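Reading time: 5 min

Replacing the Planning Layer in the Flower Task: Notes from February

The purpose of this post is to record the changes made to our two-arm control software during February, and to set out the reasoning behind them. Several colleagues have asked for a written account, and I have found that the internal tickets do not serve that need well. The views expressed are my own, although Inna Antoniuk and Kevin Tully reviewed the text and corrected it in several places.

The task under discussion is the sorting and placing of artificial flowers. Stems lie across a wooden table, and the arms are expected to pick them up and place them in vases. It was chosen for its difficulty. A stem is long and thin, it bends a little when held, and its center of mass is seldom where the software assumes it to be. Our earlier work with boxes and cups did not prepare the software for any of these conditions.

1. Perception and the wrist view

Until this winter, the perception module treated every incoming wrist image as equally reliable. Each one was passed to the stem detector, and the detector returned a pose with a confidence score. The planner then acted on that pose. In practice the scores were misleading. The detector remained confident during fast motion, and the grasp point it proposed could move by several finger widths from one image to the next.

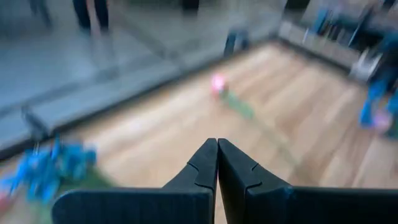
Wrist view with motion blur. The fingers stay fairly sharp while the flowers and planks do not.

Images of this kind are now given a blur score before they reach the detector. The score is computed on the region beyond the fingers, and the fingers themselves are masked out. This detail matters more than it may seem to. Our first version scored the whole image, and the crisp edges of the fingers raised the result so far that badly smeared images were accepted. Roksolana Panasiuk identified the fault in the course of one afternoon, after the rest of us had spent considerably longer adjusting thresholds.

An image that fails the test is not discarded. It is kept in the log, and the tracker may still use it for coarse color matching. It may not, however, be used to update a grasp pose. When several images in a row fail, the controller slows the wrist until an acceptable one arrives. The limit is currently set at 32 consecutive images, a figure which we expect to lower.

2. Dividing the work between the arms

The second change concerns assignment. The previous planner, which we called Sandberg, gave each arm one half of the table and did not allow either to cross the center line except during a handover. This rule was simple to test and easy to explain. It was also poorly suited to long stems, as a single stem may have its bloom on one side and its cut end on the other.

The new planner, Farkelix, assigns objects and not areas. Each stem is given a cost for each arm, based on the reach required, the angle of approach and the other stems that would be disturbed by the lift. The last of these terms is the one to which Misaki Sugiyama devoted most of her effort. Where one spray lies across another, the planner must decide which to lift first, and the overhead view is used to build a simple graph of what rests on what.
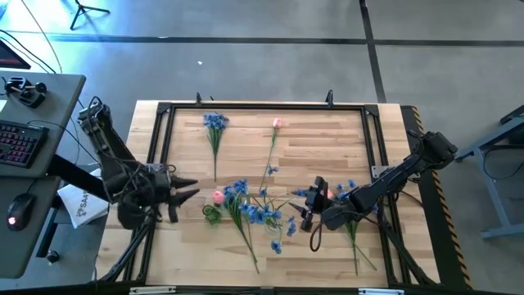

3. Replanning near glass

Glass remains the weakest point of the system. The depth estimates for a clear vase are unreliable, and the outline changes with every shift in viewpoint. Under Sandberg, the collision model for a vase was taken once, at the start of a run, and held fixed. If a vase was later bumped or moved, the planner continued to avoid the place where it had been.

Farkelix refreshes the model whenever the wrist camera has a vase in view. The refresh is deliberately conservative. A new outline may enlarge the keep-out volume at once, but it may reduce it only after several views agree. Lesia Derkach proposed this rule, and it removed an entire class of near-contacts in which one poor view had briefly persuaded the planner that the path was clear.
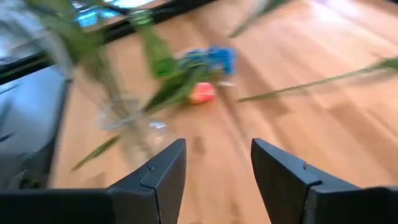
The cost of this caution is time. A run under the new planner takes longer than the same run under the old one, and most of the difference is spent waiting for agreement between views. We regard the exchange as acceptable for the present. Of the 97 runs logged with Farkelix so far, 56 were completed without an operator stepping in. I would ask readers not to compare that figure with earlier ones, as the starting layouts have been made harder and the definition of a completed run has been tightened.

One further matter should be recorded under this heading. The replanning loop was originally allowed 800 milliseconds, after which the arm would hold its position. The loop nearly always finished well within that limit, except when foliage covered a large part of the wrist image. Leaves were being broken into many small obstacles, each of which was checked separately. They are now grouped before the check, and leaves are treated as soft, so that light contact is permitted at low speed – stems and glass are not.

4. Tooling and review

The final change is the least visible and, in my opinion, the most useful. All camera streams are now written against one clock, and the review tool, Pledmont, displays them side by side with the planner state beneath. Previously, a reviewer who wished to learn why an arm had paused was obliged to open three programs and line up the times by hand. Kevin Tully has also added a view that shows only those moments at which the planner changed its mind, and this has become the standard starting point for our reviews.

The fixed camera beside the table has proved its worth in this process. It sees the vases from a low angle, and it is often the only view in which the height of a stem above the lip can be judged with any confidence.
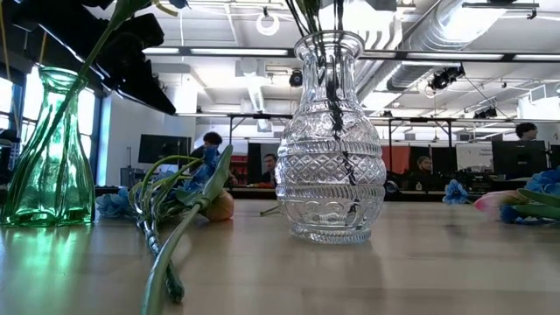
It is not yet connected to the planner, and its use is confined to review. There is a reasonable case for connecting it. The reflections on the tabletop would first need to be dealt with, given that an early trial of the detector on this stream reported a second vase lying flat beneath the real one. People working at the desks behind the table also add movement to the background, and the tracker would have to learn to ignore it.

Open items for the coming period are as follows:

- Calibration between the wrist cameras and the overhead view, which drifts over a long session and is corrected by hand at present.
- A proper model of stem bending. The planner assumes a rigid line from grasp point to bloom.
- Removal of the remaining Sandberg code, including the center-line check that is still called during startup.
- Documentation for the cost settings, which Misaki has agreed to draft.

Questions regarding the log format should be sent to Inna, who maintains it. I intend to write separately on the calibration work when the new procedure has been in use for long enough to be judged.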